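4.2 Beds as landing places

I want to spend a bit of time on beds, because when we began the Purba study I hadn't planned to look at them at all. My interest was in drawers, shelves and the sort of boxes people buy to put under things. But once Nadhirah Nasution and I started going through our visit notes from the Hurkell flats, the bed kept turning up. Somebody would be telling us about their desk, or the trouble with their wardrobe door, and then they'd say "so I just put it on the bed for now". I started underlining that phrase in green pen and ran through quite a lot of ink!

We ended up with 84 household diaries, each kept for 12 days in April, and people wrote down the small things they put away, moved or gave up on. That gave us 562 entries in which the resting place was named clearly enough to code (a fair few just said "the usual spot", which was charming but no use to me). I should say that the coding was done by the two of us at my kitchen table, with Ilango Suvarna settling the arguments by phone, and he was much stricter than either of us about what counts as "put away".

The first thing I noticed is that people treat a made bed and an unmade bed as different pieces of furniture. An unmade bed is for sleeping in, and hardly any of our diary keepers would set a small object down on it, for fear of losing it in the folds. Pull the sheet up and smooth it over, even badly, and it turns into a table. One woman in Bornby wrote that she makes her bed "so I've got somewhere to sort the post", and I've thought about that line most mornings since. It doesn't need to be neat, either. A sheet full of creases still counts as made if you can see what's on it.

The second thing is that stuff on a bed gathers to one side. I'd expected it to be spread all over, given how much room there is, but the diaries and our own visits both suggest people make a little heap and leave the rest clear. Several told us they pick a side without thinking. When Nadhirah asked one man why his pile was always up by the headboard, he looked at it for quite a while and said he supposed it was where his hand went.

What goes in the heap is a proper muddle, and I mean that fondly. We had a category in our first coding scheme called "things that belong together" and dropped it after the first evening, as almost nothing did. Remote controls sat with wrappers, wrappers sat with bags of bits that were waiting to be sorted, and some tiny tool would be resting on top of the lot. Figure 3 gives a good idea of the mix on a plain green sheet, with most of the surface left open.

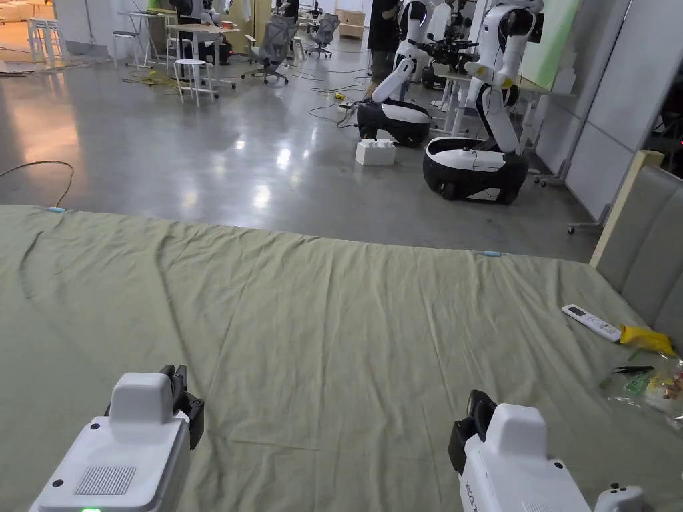
Figure 3. A cluster of small items on a made bed: remote control, crumpled yellow packaging and a clear plastic bag with a thin black tool on top.

I'm particularly fond of the clear bag as a type. In our diaries, bags like that work as a sort of halfway house. Their owners can see what's inside, so they don't feel pressed to empty them, and then other things get laid on top because the bag has become a surface too. We called this "stacking by accident" in our notes (Ilango hates the name, and I'm keeping it). It came up in 16 of the households, always with something light and thin as the top layer: a pen, a nail file, a pair of tweezers.

Wrappers are the other regular. They're rubbish, everyone agrees they're rubbish, and yet they were often the last to leave the bed. My guess is that a remote has a home to go back to in the next room, whereas a wrapper needs a bin, and bedrooms in the Hurkell flats mostly didn't have one. Two households bought a small Himine bin halfway through their diary and the wrapper entries nearly dried up, though I wouldn't want to lean on two households.

Clearing the bed was nearly always a bedtime job, done fast and not very well. People wrote about scooping the heap on to a chair, or on to the floor by the wall, and then putting it back on the bed the next morning once the sheet was straight again. Friday entries were the worst for this. We come back to the chair in Section 4.3, where it gets rather more attention than the people who own them thought it deserved.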